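Knitwear Repair and Reuse in Taltden
Student project report, Textile Studies, second year

1. Background

In Taltden many families keep old sweaters for a long time, but few people repair them. I wanted to learn why. The repair shop Niskanen told me that a simple elbow repair takes them up to 15 days in the cold season, so customers often buy a new sweater before the old one is ready.

2. Method

I made a paper questionnaire and left 200 copies at the library and at the Plorkalik market hall in October. The questions were about washing, storing and mending. I also unraveled seven sweaters from the Trudia secondhand store and measured how much yarn could be used again.

3. Types of knit

The structure of the knit is important for repair. A ribbed fabric stretches well, but a broken rib opens quickly along its column. A knit with raised loops hides a small mend better — the new yarn is lost between the loops — but it catches on things more easily. 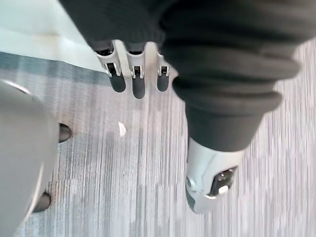
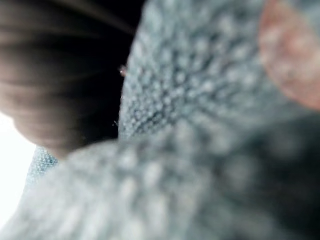
Dark ribbed knit (first) and grey-blue knit with small rounded loops (second).

4. Results

Most answers said that mending is too slow or too difficult. The largest sweater gave 600 grams of yarn. Two were felted at the underarm and I could not unravel them fully.

5. What I would change

The question about washing temperature was not clear, and many people left it empty. I would also ask about the age of the sweater.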